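Photography for Beginners, Zundley Adult College
Handout 4: Window light and texture

Please read these pages before we meet on Tuesday. You will need your camera or phone, a white card and one piece of cloth from home. The cloth should have a pattern or stitching which you can feel with your fingers.

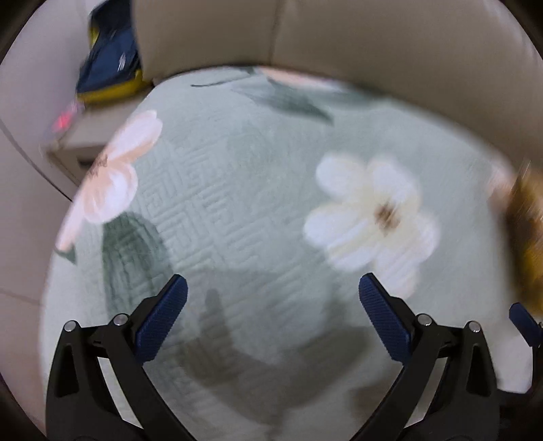
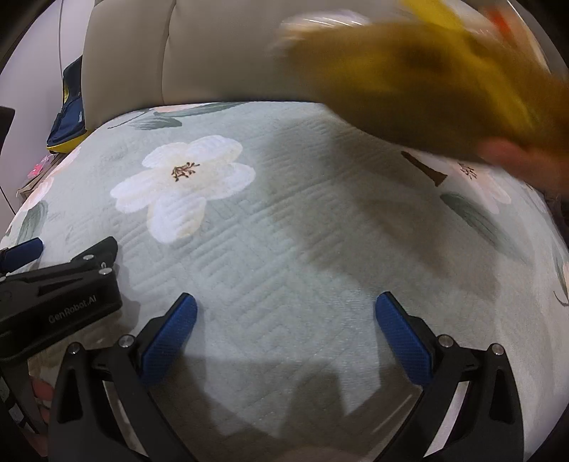 Pale green quilted cover, both pictures.

Direction of the light

Light from the front makes a surface look flat. When the light comes from the side, each small fold gets its own shadow, and the eye understands the depth. Put your cloth on a table near the window and turn off all lamps in the room. Lamps and daylight have different colours, and the mixture is difficult to correct later.

Make 3 exposures: one with the window behind you, one with the window at your left, and one facing the window. Do not move the cloth between them. Write down the direction each time, otherwise you will forget it.

Using the card

Hold the white card on the dark side of the cloth. Bring it closer slowly and look how the shadows become softer. If they disappear completely, the card is too near. In the Coughlan room we have also black card, which makes the shadows deeper.

Exposure

Pale cloth often comes out grey, for the camera tries to make everything middle bright. Add a little exposure, between a half and one stop. With dark cloth you do the opposite. Check the histogram and not only the screen.

Homework

Choose 2 pictures of the same cloth, one flat and one with strong texture. Print them at 10 by 15 cm. The machine in Pusgate library is good enough for this. On the back, write the direction of the light and the time of day.

Next handout: Shadows outdoors. We shall walk to Hetholm, so please wear suitable shoes.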